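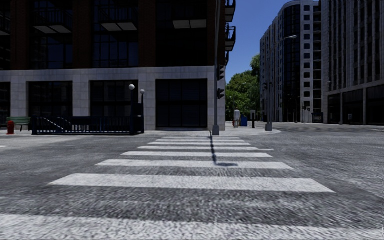

Statach wrote: before anybody gets into numbers, can you say whether you're driving the walker yourself or letting a planner do it? It changes the answer a lot.

Fair point, I should have put that in. I'm driving it myself with a gamepad. Full post again with the missing bits added:

How many walks do I need before a sidewalk model stops being dumb?

I'm teaching a small delivery robot to get itself down a city block and over a crosswalk, all in simulation for now. Every example is one walk, with the camera view and my stick movements saved together. So far I have 1,201 walks and I trained on 1,687 short clips cut out of the better ones. It goes straight just fine. Then it gets near a corner and sort of dithers, or it hugs the wall like it's scared of the curb. Do I just record more? I can do 50 in an evening before my thumbs give up, so I'd like to know if it's worth it before I lose another month to this. The map is a downtown one with high-rises, street trees and not much traffic.

Posted by Stancombe

Engström

Don't record more of the same! I did exactly that and got a model that was very, very good at the middle of the block. My guess is most of your clips are straight walking, so that's what it learned, and the corners are drowned out.

What worked for me was starting the walker in bad spots on purpose. Put it too close to the wall, or pointed at a hydrant, or half turned toward the road, and then record yourself getting out of it. Those recoveries are worth way more than another clean stroll. I did 200 of them and the dithering mostly went away (mostly — it still hates one corner and I've stopped arguing with it).

Spots like this one are where I'd drop it in:

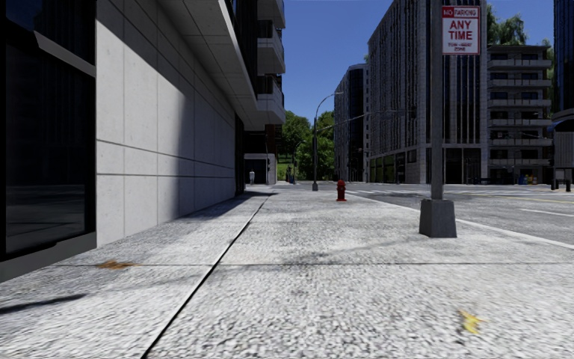
Sidewalk near the corner, with the sign post and hydrant on the street side.

You've got a post, a hydrant and a curb, and the crosswalk is right there behind them. Start a few from each side of the post and vary the heading every time. Also move the sun around if your simulator lets you. Mine learned to steer around shadows, and it took me an embarrassingly long time to figure out why it kept swerving on bare pavement.

One more thing, check your pauses. If you stop to think at the corner while you're recording, the model learns to stop and think at the corner. I trim anything where the stick is sitting at zero for no good reason, but I keep the real waits at the curb.

Skorov

more data. always more data. get a better gamepad

Statach

Since you're driving by hand, I'm with Engström on the recoveries. I'd add two small things. Hold back a few whole blocks that you never train on, and don't just hold back random clips, or you'll be testing on pavement it already knows. And give it some kind of "left, right, straight" hint with each clip. At a corner you sometimes turn and sometimes cross, and if nothing tells the model which one you meant, it'll average the two and wobble. That sounds a lot like your dithering to me.

Try the hint first, it's an afternoon of relabeling and you don't have to touch the gamepad.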